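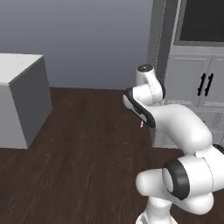
How to Test a Robot Arm on Kitchen Chores Before You Buy One

Print this page | E-mail this page

Robot arms can do a few household chores now, but only some of them, and only in rooms they have been set up for. You can find out a lot in simulation before spending money. This guide uses the Candix simulator and the free Lullix kitchen set.

1. Pick one chore. "Put a cup on the counter" is a chore. "Clean the kitchen" is too big.

2. Load a plain room. Start with a floor, a counter and one bank of cabinets. Leave clutter for later.

3. Place the arm. Its base should let it reach both the counter and the cabinet handles without stretching straight. Move the base 2 inches at a time and try again.

4. Check the view. A forearm or wrist can hide the thing you want picked up. Add a second viewpoint if it does.

5. Run the chore many times. Change the start position a little on each run. We did 1,083 runs of a simple pick and place, and the arm finished 800.

6. Read the failures. Ours were mostly dropped items and bumped counter edges. Opening doors went worse: 27 good runs in a full night.

7. Try it on a real arm. Expect a lower score. Lougher rents arms by the day, and most people need the first day just for setup.

For now, moving hard, dry objects between known spots is reasonable. Laundry, wet dishes and stuck doors still need a person.

Reader comments (3)

kitchenbench: Which release of Candix? Mine crashes at step 3.

Skeven shop floor: Same story with bins of parts. Fine until the bins move.

mopandbucket: Still doing my own dishes Tuesday night, then.

Contact us | Copyright Skeven Workshop Notes | Back to top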